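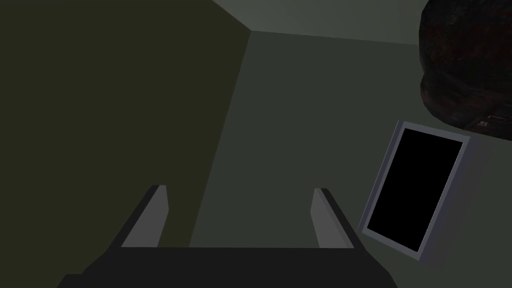 Figure 2. Simulated wrist view with the fingers open. The screen of the panel on the right is black.

Unit 2: Teaching a robot by demonstration

Notes by Igor Štěpánek, for the February lab group

In this unit we study two ways to show a task to a robot. In the first way, called kinesthetic teaching, you take the arm in your hands and move it through the task while the motors are in a soft mode. In the second way, teleoperation, you stay at a console and the arm follows your commands. For both ways the robot records its joint positions, the opening of the gripper and the camera stream, and later we train a policy from these recordings.

Kinesthetic teaching is easy to learn and you feel the contact directly in your fingers. The weak point is the camera. Your own hands and sleeves come in the picture, and the policy will not see them when it works alone. In our lab we therefore use it only to record the path, and we play the path back a second time to collect the images.

With teleoperation the images stay clean, but the operator loses the sense of touch. Most students push too hard in their first hour. Please practise in the simulator before you book the Clarken arm.

2.1 What the wrist camera gives you

Look again at Figure 2. The view is from behind and above the gripper, and the base of the gripper takes the bottom of the image. Both fingers are visible, so it is possible to judge the opening without reading the joint value. Depth is more difficult. The panel and the right finger look close together in the image, and from a single view you should not guess how far one is from the other. Move the wrist a little to the side and watch which of them shifts more.

The light in this room is flat and there are no strong shadows on the walls, so shadows will not help you either. A plain wall also gives very few features for tracking. If your policy uses visual odometry, check its output when the camera faces a corner like this one.

2.2 Recording procedure

Start the Jindus console and load the room file. Bring the arm to the home pose and wait for the green line in the log. Press record, pause for one full breath, then begin. The pause gives us a clear start in the data. Move at a speed you can keep steady for the whole episode. When you make a mistake, do not correct it in secret! Finish the movement, mark the episode as "recovered" and write one sentence in the notes column.

The set from last year has 2263 episodes. After the review we kept 433 of them for the first training. The most common reason for removal was a long hesitation in front of the object, where the operator was thinking and the arm was standing still. The policy learns this standing very well.

2.3 For your report

Record 17 episodes with one method of your choice. Plot the gripper opening against time for all of them on the same axes. Explain in half a page where the curves differ and whether the difference comes from the task or from you. Srivastava's chapter on time alignment is the reading for this part; you may skip the proofs.

Comments

marnie_k: Does the half page include the plot?

I. Štěpánek: No, the plot can be on its own page.

Tomo: On my Zatex controller the grip axis is reversed, so squeeze means open. Is there a setting for this?

I. Štěpánek: Yes, in Jindus under Input, "invert grip". Please write in your notes column if you changed it in the middle of a session.

dleclair: Thanks for the tip with moving the wrist sideways. I was reaching past everything before.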